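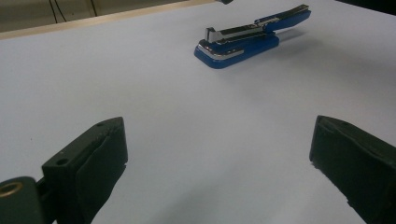

Site notebook: column trial pours, Rellora release agent against our usual

April, entry written up after tea
Posted by the concrete bench, Flosano yard

14 shares cleared on refresh, now showing 3 shares | 4 comments

Struck the second trial column this morning and had a good look before the sun got round to it. The claim on the Rellora sheet is that you get a "near blemish-free" face off a sprayed steel panel with a single coat. I'd like to know who wrote "near" and how far away they were standing.

Set-up, so I can find it again. Two short columns, same steel circular form, same cage, same cover spacers. Column A with the mineral oil we've always used, wiped on with a rag and wiped off again. Column B with Rellora, sprayed, left for the time it says on the drum, no wiping. Same mix for both, or as near as Barau can manage. The ticket says it is the same mix. Slump on the second load was stiffer and I've asked for the batch record, which has not come.

Placed in 3 lifts, poker in each lift, hose kept low so it didn't drop through the cage. We were slower filling B than A because the skip gate stuck. I've put that down now because in a month's time someone will hold up a photo of B and say look how few blowholes, and I want it written somewhere that B also had more time on the poker at the bottom lift.

Results, such as they are.

Column A: blowholes mostly in the top third, as always. A faint brown stain down one side of the vertical joint where the oil pooled. Joint line itself crisp. No grout loss that I could find with a fingernail.

Column B: fewer blowholes in the bottom two lifts, and then a patch of them near the top that's as bad as anything on A. Colour more even. There is a dull mottled area about the size of a dinner plate at shoulder height which I think is too much spray. The rep will say it was put on wrong. It was put on by the lad who has been spraying forms here for years, following the drum.

So, better in places. I would not pay extra for it on this showing. One column of each proves next to nothing and I said so before we poured, but the trial was cut to fit the panels we had free.

Counted holes over the marked square on each, anything bigger than a match head. A came out at 158, B I've left blank because the top edge of the square crosses the bad patch and I don't trust myself to be fair about where the line goes. Somebody else to count it, without being told which column is which.

Pressure. The Chávez method for working out the pressure on the form gives a figure well under what the panels are rated for, and we were nowhere near it at the rate we were filling. Fine. What bothers me is that the method wants the concrete temperature and the figure in the calc was copied from last month's sheet. I took 23 degrees off the probe at the chute. The calc had it colder, so it errs on the safe side, but it was luck. Re-run it with the measured figure and put the sheet in with the rest.

Clamps. Two on the lower ring had backed off a touch by the time we struck. No sign it opened the joint. Could be the poker touching the form, could be they were never nipped up properly. I don't accept "they always do that" as an answer and have written it here so that it gets asked again next time. Mark them with paint pen before the pour, check against the mark after.

To do
- Batch record from Barau. Chase again, by phone.
- Blind count on B.
- Spray half of one form and wipe it down, leave the other half as sprayed. Same column, same pour, then we'd learn something.
- Cube results when they come. No bearing on finish but they'll tell us if the loads matched.
- Clean the panels properly. There's a skin of old grout by the hinge side which could account for half of what we're arguing over.

Nothing goes on the real columns until the half-and-half has been done. The drum can stay in the store with the lid on.

Comments (4)

formwork_dave_ish: Two coats too heavy gives you exactly that mottling. Try a finer nozzle before you blame the product.

Reply from the bench: Nozzle was the one supplied with it. Will try a finer one on the half-and-half.

greyface: Was the stiffer load retempered at all? That would do more to your top lift than any oil.

pourmore: We went back to rag and oil after a season of the sprayed stuff. Cheaper, and the joint stain comes off with a stiff brush.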